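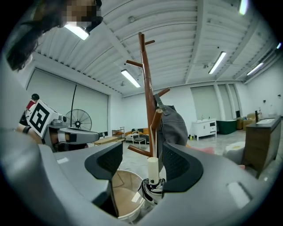

핸드헬드 그리퍼 시연, 우산과 옷걸이

2020년 4월 18일 / Toltard 양손 시연 수집

과제는 옷걸이 정리. 대상물은 접은 우산, 회색 가방, 운동화. 로봇 본체 없이 사람이 양손에 그리퍼를 들고 동작하고, 궤적은 손목 카메라 영상과 마커 큐브로 복원한다. 오늘 목표는 과제당 27회.

우산은 손잡이가 위로 오게 잡는 쪽으로 통일. 천 부분을 잡으면 핑거 패드 안에서 축이 돌아가 자세 라벨이 흔들린다. 가방은 끈을 먼저 벌린 다음 가지에 건다. 한 손으로 걸면 끈이 카메라를 가리는 구간이 길어져 8회차부터 양손으로 바꿈.

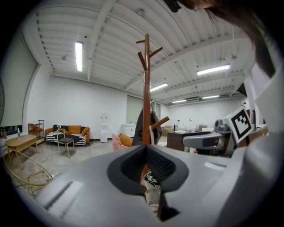

운동화는 발목 쪽 테두리를 물고 수직으로 든다. 옆면을 물면 놓을 때 기울어진다. 반대쪽 그리퍼 마커는 시야 안에 유지할 것. 마커가 6프레임 넘게 빠진 에피소드는 Grundent 변환 단계에서 자동 폐기된다. 천장 형광등이 마커 면에 반사되면 검출률이 떨어지므로 큐브를 조금 숙여서 든다.

동작 속도는 평소 손놀림보다 느리게. 에피소드 시작과 끝에는 양쪽 핑거를 완전히 벌리고 잠시 정지. 이 구간으로 좌우 시간축을 맞춘다. 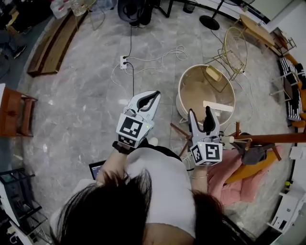

작성: Moroz 시연데이터 파트, 수집 담당 연구원

머리 쪽 시점은 동기 확인용으로만 쓰고 학습 입력에서는 제외. 고개를 숙이면 머리카락이 화면 하단을 덮으니 다음부터 묶고 진행. 시작 전 양쪽 큐브의 녹색 표시등 확인.

남은 일
- 그리퍼 개폐폭 영점 재측정 (좌측 값이 조금씩 밀림)
- 바닥 케이블 정리, 이동 동선에서 빼기
- 5월 Mavham 팔에 재생 시험, 그 전까지 누적 300회
- 가방 끈 꼬인 상태에서 시작하는 변형 추가 여부 미정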